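Automation at the Breakfast Table: Notes on a Working Year
19 Dec 2018

It has been my practice to keep this page for matters connected with my profession, and to leave the affairs of my employer to those whose duty it is to publish them. I depart from that practice here with permission. Several former colleagues in hotel and residential catering have written to ask what my present work consists of, and whether they should be worried by it. I owe them a fuller reply than I have given by letter.

I joined Stisus in August, after a long career supervising breakfast service, most recently at the Pillay residence for retired people. My title is service adviser. The project to which I am attached is called Cerkar, and its purpose is to establish which parts of laying and serving a simple breakfast may reasonably be given to robot arms in a care setting, and what the staff of such a setting would then be asked to do with their time. The work is carried out at our premises in Astbridge.

What I was engaged to do

The engineers had no shortage of skill when I arrived. They could put bread in a toaster and take it out again on a good day, and they kept careful notes of the bad days. What they lacked was a person who had served a breakfast to 70 residents and knew where it goes wrong. My first weeks were spent writing down things I had never before seen on paper. A plate goes down before the toast is ready. A bowl is filled away from the edge of the mat, and a cup is set on the side of the hand that will lift it. A resident whose toast arrives before her cup will let the toast go cold waiting for the cup, and will then tell you (quite rightly) that the toast is cold.

None of this was written in any manual at Pillay. It was passed along by correction, usually brisk. I had assumed it was common sense, and it was a useful discipline to find that I could not explain half of it without first doing it with my own hands while Szymon Dudek took notes. He would ask why I turned the plate. I did not know that I turned the plate.

The daily routine

Our sessions run in two shifts, morning and afternoon. An operator sits with each session from beginning to end and keeps the log, and the table is set again from the start for every attempt. The resetting is done by hand. I mention this because visitors expect the labor to have vanished, and it has not. Cereal is returned to the box or thrown away, crumbs are brushed up, and the mat is straightened. On some afternoons more human effort goes into one breakfast than I would once have permitted for a whole dining room.

The articles on the table are ordinary household goods, chosen for their variety of shape. A bowl is awkward in one way and a flat plate in another. The toaster is the most demanding of them, with its narrow slots and its bread that is never quite the same from one loaf to the next. Linnea Ljungberg, who is responsible for the session plan, moves things between attempts so that no arrangement becomes a habit. I objected to this in my first week on the grounds that a properly run service has a place for everything. She invited me to recall how many residents leave things in their places. I withdrew the objection. 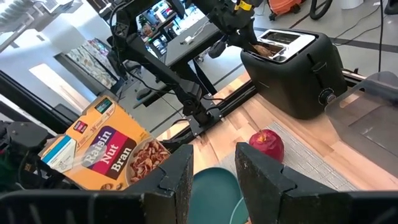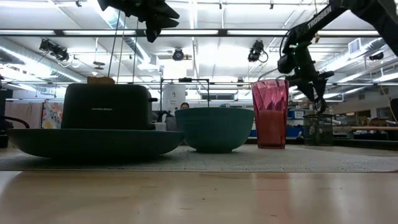
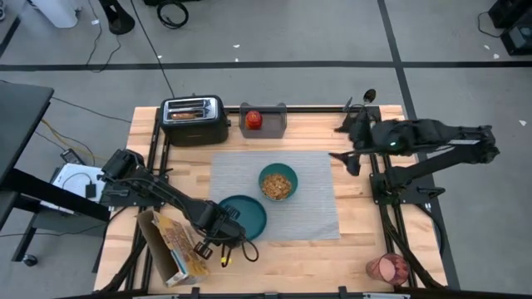

The breakfast table at Astbridge, with its toaster, teal tableware and robot arms.

What has changed for the operators

I turn now to the question my correspondents actually put to me, which concerned the people.

Refilwe Modise came to Stisus from the same trade as I did. She had been a breakfast attendant for many years, and was taken on as one of two operators with a service background. Her day used to be measured in miles walked. It is now measured in attempts logged. She has told me that her feet are better and her eyes are worse, and that she goes home tired in a way she finds harder to describe to her family. I have raised the matter of eye strain with management, and a longer pause between sessions has been introduced as a result. It should have been introduced sooner.

There is also a change in the character of the work. An attendant is in motion and in company from the first minute of the shift. An operator sits or stands in one place and watches, and must be ready to intervene without being called. Attention of this kind is tiring out of all proportion to how it looks. Managers who walk past and see a person doing nothing should be told in plain terms what they are looking at. At Astbridge this was put in writing, at the operators' request, and the wording is theirs.

On the other side of the account, the operators have acquired a standing they did not have before. When Ms. Modise says that a cup has been set down too near the edge, the plan for the next session is altered. In my years in dining rooms I seldom saw an attendant's opinion alter anything higher than a seating card. Her grade and pay have been revised to match, although this took three months longer than was promised, and I consider that delay to have been the least creditable part of the year.

What has changed for the engineers

Less is said about this side. The engineers have had to become patient with breakfast. Ruwan Chowdhury joined us from industrial work, where a part is a part and arrives in the same position every time. He has spoken with some feeling about raisins. He also now eats with us at the long table on Fridays, having formerly eaten at his desk, and I have observed that his questions to the operators have become shorter and better.

There was friction at the beginning, and it would be improper to leave it out. The operators felt that they were being studied. The engineers felt that they were being inspected. Both were correct. Matters improved when it was agreed that every log entry would be open to everyone on the project, including entries that reflected poorly on the person reading them.

Concerns that remain open

I should not like this account to be taken as an endorsement. Several matters are unresolved, and I set them down as I understand them.

The first is the position of staff at the homes themselves. Grażyna Pawlak, who managed the kitchen at Pillay during my time and manages it still, has asked me directly whether a successful Cerkar would cost her an attendant on the morning shift. I have replied that I do not know. The stated intention is that time released from laying tables should go to the residents, many of whom would value ten minutes of conversation far above a neatly placed cup. I believe the intention to be sincere. I have also sat through enough budget meetings to know how released time is commonly spent, and I have asked that any future trial at a home be preceded by a written undertaking on staffing. The request is under consideration.

The second concerns pace. A trained attendant lays a place while holding a conversation and noticing that the gentleman by the window has not taken his tablets. The arms do one thing at a time and notice only what they have been set to notice. Any comparison of speed which leaves out the noticing is, in my view, worthless, and I have declined to sign one.

The third is training. New attendants learn the room by laying it. If the laying is removed, some other way must be found for a young person to learn who takes marmalade and who must not have grapefruit. No provision has been made for this so far, and I intend to draft a proposal over the holiday.

Practical advice to former colleagues

To those who may be approached by a firm such as ours, I would offer the following from experience.

Ask who will reset the table, and how often, before you agree to the hours.

Ask to see the log, and ask whether you will be allowed to write in it under your own name.

Have your change of duties confirmed in writing together with the change of grade, and do not begin the one in advance of the other.

Bring comfortable shoes in any case. The floor at Astbridge is hard, and one stands a good deal more than the job description suggests.

Letters on this subject may be sent to the usual address. I shall be away from Astbridge until the new year and will reply in the order in which they are received – those from serving kitchen and dining staff first.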